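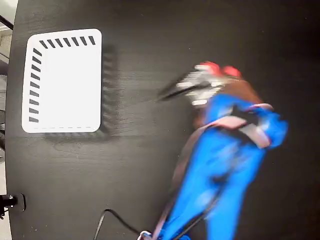 3.2 Cell setup and upkeep

The Ki cell has one arm on a dark tabletop. We kept the tabletop because glare from the earlier, lighter one upset the overhead view. The cables run along the arm under bands of brown sleeving. After a fault in August, when a sleeve had slid down and pinched a lead at the upper joint, we began checking the bands at the start of each session. The check is done by hand with the power off, bending each joint through its range and feeling for slack.

A white mat with slanted black dashes along two borders serves as the position reference. It has to lie flat and square to the table edge. If it has been moved, the offsets stored in the Dristirix software are cleared and taken again with the gripper empty. Clamps on the table edge are tightened before the offsets are taken, never after, as tightening them shifts the tabletop slightly.

The gripper needed the most attention. Over the 1,420 grasps logged at Henmont, we stopped the cell 66 times for gripper work. Most of these stops were short and involved the screws that hold the finger. The remainder were for wear at the contact face, which we judged by running a thumbnail across it.

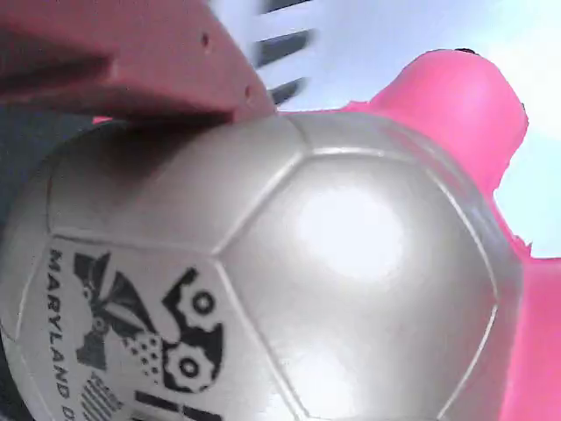

Manipulation Group, Kadport Laboratory

For the contact check we used a silver-white soccer ball with black printing on one side. A glossy ball is a hard case for the grip, and the printing gives an easy mark for seeing whether the ball has turned. The finger is brought down from above until it rests on the ball, and the view from close range is saved. We then repeat the hold and compare the position of the word MARYLAND in the saved views. A shift of more than 2 mm counts as a failed check, and the finger is taken off and refitted.

Figure 2. Ball held between the upper finger and the pink part of the gripper during the contact check.

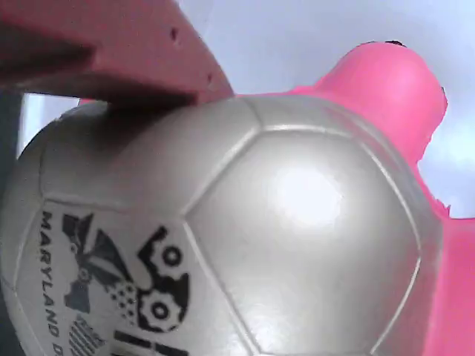 Refitting takes two people, one to support the finger and one to turn the screws. Both screws are started by hand before either is made tight. We found no gain from thread lock and stopped using it. The spare finger was printed from the same file but sat a little proud of the mount, so its back face was sanded before use. After any refit the contact check is run again from the beginning, and the result goes in the cell log with the grasp count at that point.

Last updated: 18 May 2023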